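Gudamia - Rooms and Work Tables
17 September 2019

Welcome to our gallery. On this page we collect pictures from our rooms in Onholm, where we make small wooden boards and trays for play and for the kitchen. Jintana Kaewsai started the gallery in May, and we add to it when there is something new to show. Please click on a picture to see it bigger.

The tabletops are light gray, and we are very happy with this choice. Wood in pale colors looks calm on it, and a bright thing like a red ball is easy to find again. Kittipong Prasertsri wanted white at first, but white was too hard for the eyes in the afternoon.

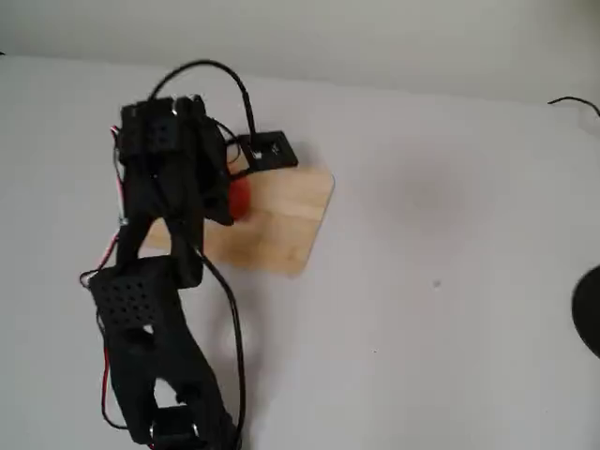
Our plywood boards have rounded corners, because many of them go to families with small children. Sille Egilsson sands every corner by hand - first with coarse paper, then with 300 grit. It takes her 5 minutes for one board if the wood is good. After this the board gets 2 thin layers of oil and must rest until the next morning.

We are often asked if the boards can be ordered in other shapes. Yes, this is possible, but please write to us first and send a drawing with the measures. Boonsong Mahawong answers all letters about special orders, also in Thai.

More pictures of the oiling and the packing will come when Chrysanthi Tzavaras has sorted them. Old galleries are in the menu on the left side.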